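Sep 25, 2018
Posted by Ashraful Barua

I have been a Stamier supporter for long enough to know that when a small racing team announces "an exciting new technical direction", somebody has run out of money. So it proved. They are buying last year's gearbox from Benden, who didn't much like it when it was theirs.

Still, I watched all of it again on the weekend, qualifying included. Wijesinghe put the car tenth on the grid, which at Stamier counts as a national holiday, and then lost 30 seconds in the pits while a wheel nut went for a wander. I do my best thinking about strategy during chores, with the commentary on in the next room.

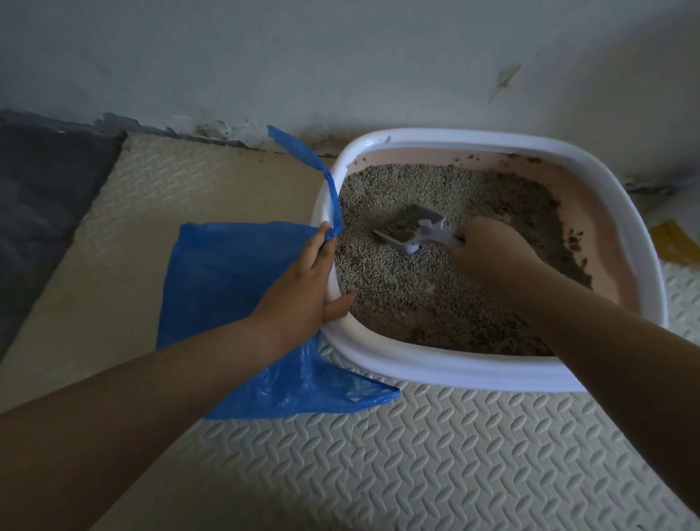
Stopping early was the mistake, if you ask me. The tyres had plenty left and the rain was plainly coming — even the commentators had spotted it, and they had spent most of July calling him by his team-mate's name. It's like the scoop going into the litter tray: you can leave it a bit or do it now, but you can't do it halfway and then stand there looking surprised. They brought him in, sent him out on slicks, and had him back again before the spray had settled.

The rumour is that he'll go to Benden next season. I'd be sad, but I'd understand. Their wind tunnel works, for one thing, and they employ nearly 700 people.

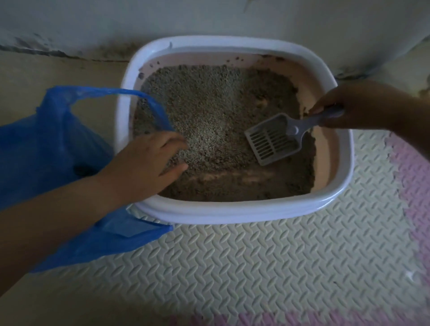 Stamier have 200, and I suspect that includes the man who does the sandwiches. What they do have is Flerari, their new title sponsor, whose logo has made the car look like a packet of throat sweets. I've bought the cap, obviously.

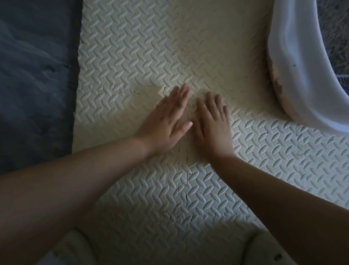

Palms down on the mat.

Next race is at some ungodly hour of the morning. I'll be up.

Comments

gravel_trap: The gearbox was fine in the Benden. It was the driver who wasn't.

Moira T: You said you weren't buying the cap.

pitwallpete: Tenth on merit though! Two cars had penalties but I'm not counting those.

Contact | Copyright Ashraful Barua | Back to top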